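Vodetti Two-Finger Gripper – Product Page and Open Day Information

The Vodetti is an electric two-finger gripper for light handling work. It was designed by Grotosau for small robot arms used in kitchens, labs and packing stations, where the parts on the table are rarely the same shape twice. The gripper ships with a mounting plate, a cable and a license for the Nosus simulation package.

The fingers are narrow at the tips and get wider toward the body. This lets them reach in beside an object without pushing its neighbors away. Opening width and closing force are set in software, and both can be changed during a job. A spare pair of fingers comes in the box.

Every Vodetti order includes the virtual model. Customers can load it into Nosus, place their own objects on the work surface and test a grasp before any hardware is bolted down. The overhead view is the one most people start with, as it shows how the fingertips line up with the target. 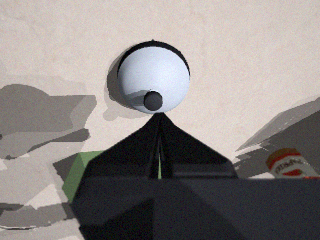 Demonstrations and Open Days

The simulated tabletop task is part of our standard demonstration. The black fingers are together, with their tips close to the lower edge of a rounded, pale bluish-white object that has a small dark knob. A green object and a container with a red band are also on the surface, partly hidden by the gripper. Visitors can change the layout and run the task again with their own settings.

Open days are held at the Laitinen demonstration room. Each session takes up to 18 visitors, split into groups of 6, and lasts two hours. The first part is a short talk on mounting and wiring. The rest is time at the workstations, with an engineer at each one.

You are welcome to send us a 3D file of your own part before the visit. Files should arrive a week ahead. We will load them into Nosus and have them ready – there is no charge for this.

The next round of open days is planned for August. Private demonstrations can be booked at other times for teams that want to go over a specific project.

Ordering

Order code: Vodetti 228
Included: gripper, mounting plate, cable, spare fingers, Nosus license
Warranty: 2 years
Sold by: Grotosau and approved dealers

Adapter plates for other arms are sold separately. Contact the sales desk with the make and model of your arm before ordering.

Page updated 05/06/2022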